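Omton says its fee freeze will save you money. Check the bill first.
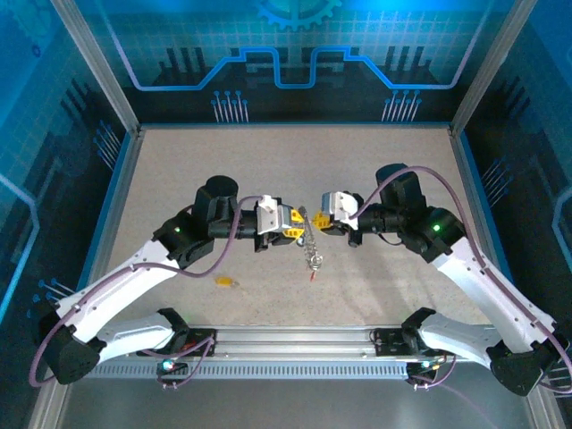 Two robot arms meet over a work area with printed wall panels.

2 min read | 5 comments

Phone company Omton is telling customers in Garer that their monthly fee won't go up before September. It calls this a freeze. Customers might call it something else once they reach page 5 of the new terms, where a "line care" charge shows up for the first time.

The charge is $2 a month. Omton says it pays for faster repairs, but the terms give no repair times, and the company did not answer when we asked for them.

There is also a $100 credit for anyone who switches from Lirau. It arrives in pieces, and it stops if you change plans. Lirau tried a similar offer last year and dropped it without saying why.

Omton says the new terms are "simpler." They are certainly longer. Customers who don't want them have until the end of the month to say so, in writing.

Related
Lirau shuts its Garer store
Jiang bus passes going up again
What is a line fee, anyway?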